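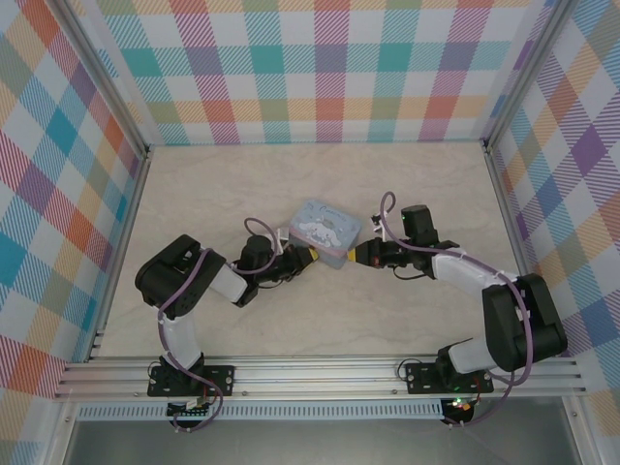 Lid on small rounded storage box has gone tight - how to free it without marking the print?

Hamdia Mamo
Posted in Household storage, June

I have a light blue box with rounded corners and a white long-eared cartoon character printed on the lid, with a pink band along one long edge. It holds spare buttons and hair clips. The lid used to lift off easily but now binds at one corner. I don't want to put a knife under it and scratch the print. The box came second-hand, so I have no instructions and don't know what plastic it is. It lives on a shelf over a radiator, if that matters.

Tolera Mekonnen
236 helpful votes

The radiator is the likely cause. Thin plastic lids distort slightly with repeated warming, and the corners go first.

Move the box somewhere cool and leave it for 4 hours. Set it on a hard, flat surface with clear space on all sides. Hold the base low down with one hand and lift the lid at the tight corner with the other, a little at a time, then work along the long edge. Pulling straight up from the middle bows the lid and makes it grip harder.

If it still binds, run a strip of thin card along the seam. Card will not scratch most printed surfaces. Avoid oil - it creeps under ink and is awkward to remove from the contents.

Once open, wipe both rims with a damp cloth and a drop of washing-up liquid. Dry them fully before closing.

Dagim Demissie
15 helpful votes

Agree on the card. Check for a clip or catch before lifting anything. I had a Lunden box of similar size and spent an evening forcing a lid that had a small tab at the back.

Amanuel Derese
No votes yet

Mine did this. I put it in the fridge and it opened. Different make though.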